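Cultby Residents' Board > House & Home > Sofas, dark or light?
Page 1 of 1

mossopper
We have reached the stage of marriage where we discuss upholstery. Our old sofa has given up in the middle, so that two adults sitting on it are introduced to each other whether they like it or not. Replacement needed. My other half wants oatmeal. I want something the colour of a wet road. We have a dog, a ten-year-old, and a fondness for curry. Has anyone here had both and lived to compare?

Budget is modest. Room faces north and gets the sun by appointment.

tinribs
Dark. Next question.

Pauline_at_the_Top
Oh, not so fast. We had a near-black one for years and I have never hoovered so much in my life. Dark hides gravy, I'll give it that. It does not hide biscuit, dust, dog, cat, talc, toast, or whatever it is that comes off my husband. You will see every crumb from the hall. We went to a sort of mushroom after that and I have not looked back, mainly because if I turn round too fast my neck goes.

tinribs
Get a darker dog.

mossopper
The dog is ginger. I don't think there is a ginger sofa that I could look at before breakfast.

Donnie Lindsay
I did upholstery for a living until my knees put in their notice, so here is my penny's worth. Colour matters far less than people think. Texture is what you want to be looking at. A flat plain weave in any shade shows everything. A fleck or a bit of grain in it, lighter and darker threads mixed, breaks the surface up and your eye slides off the crumbs. Ask for a sample, take it home, rub it on the dog.

Also ask for the rub count, and if the lad in the shop doesn't know what that is, ask for someone older.

gatepost
Donnie is right about the fleck but I'd argue on colour. Charcoal in a north-facing room is like keeping a cow in there. It eats the light. We had to buy 2 lamps to find ours in the evening, and my wife still sat on the cat.

Donnie Lindsay
Was the cat charcoal?

gatepost
The cat was tabby. The cat was also asleep, and made its feelings known.

fennel_and_co
The thing about dark seats is you lose things ON them, never mind down the back. Phone, remote, glasses, all black, all gone. Whereas anything pale sits there like a lighthouse. These two are dark fabric of the sort Donnie means, if it helps with picturing it: 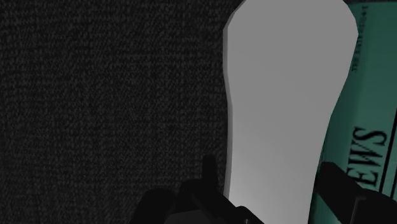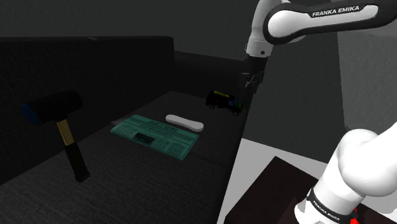 Pictures: posted by fennel_and_co, computer renders

You'd never lose the paper on that. You might lose the black end of the mallet.

mossopper
That is more or less the shade I had in mind. Himself has looked over my shoulder and said "funeral director's waiting room", so we are making progress.

Pauline_at_the_Top
He has a point. I'd want a blanket over it. A mustard one.

tinribs
If you're going to cover it with a mustard blanket why not buy a mustard sofa and cut out the middle man.

Pauline_at_the_Top
Because you can wash a blanket, tinribs. I don't expect you to know this.

gatepost
Has anyone tried the loose covers from Zutora? They do a grey that is supposed to go in at forty. My sister-in-law has them and says they come out fine but getting them back on is like dressing a drunk.

Donnie Lindsay
Put them back on while they're still slightly damp. They ease over the corners and dry to shape. Do the arms first. Zip them up before you wash them as well, or the teeth chew the cloth.

And I'll say it before somebody asks: never wash one cover on its own. Do the lot together, or in a year you'll have a sofa in three greys.

kettleside
Coming in to disagree with everybody. We bought cream. We have two boys and a spaniel and it's five years old and looks perfectly all right. The secret is that a cream sofa frightens people. They sit on the edge and hold their cups with both hands. A dark one says help yourself, put your feet up, bring the lasagne.

tinribs
I would sooner sit in the garden.

kettleside
That can be arranged.

mossopper
I do quite like the idea of furniture as a deterrent. It would cut down on his brother.

fennel_and_co
Sun-fade is the other thing with dark, although you say you don't get any. Ours was by the patio doors and one arm went the colour of old tea. We turned it round and then the back went, so at least it matched.

Donnie Lindsay
North-facing you'll be all right for a good long while. I'd worry more about the seat cushions. Lift one up in the shop. If it weighs nothing, it'll be flat by April. You want a decent heavy foam with a wrap round it, and you want cushions you can turn over. The fixed ones look very tidy and they wear in one place, which is how you got the hollow you've got now, I should think.

mossopper
Donnie, you have described our sofa as if you'd sat on it. Fixed cushions. Very tidy for the first year.

gatepost
Jardine's on the ring road let you bring back fabric samples after a week or so and take different ones. They had a whole wall of them when I went. I stood in front of it until the lights went off, they're on a sensor.

Pauline_at_the_Top
Plirkent is better for samples, bigger pieces. You get a proper square you can drape over the arm. Jardine's ones are the size of a stamp and everything looks nice at the size of a stamp.

gatepost
They are not the size of a stamp, Pauline.

Pauline_at_the_Top
A large stamp.

tinribs
Commemorative.

mossopper
Update, for anyone still awake. We went to Plirkent and came home with four squares: charcoal with a fleck, plain charcoal, oatmeal, and a green that neither of us remembers picking up. Laid them on the old sofa overnight. By morning the dog had slept on all of them, which Donnie will be pleased to hear counts as the rub test.

The plain charcoal looked as if it had been knitted from the dog. The oatmeal had a pawprint. The flecked one looked fine. The green one also looked fine and himself now wants the green one.

kettleside
Green shows everything.

Donnie Lindsay
Depends on the green. Has it got a fleck in it?

mossopper
It has, a bit. I was hoping you wouldn't ask that.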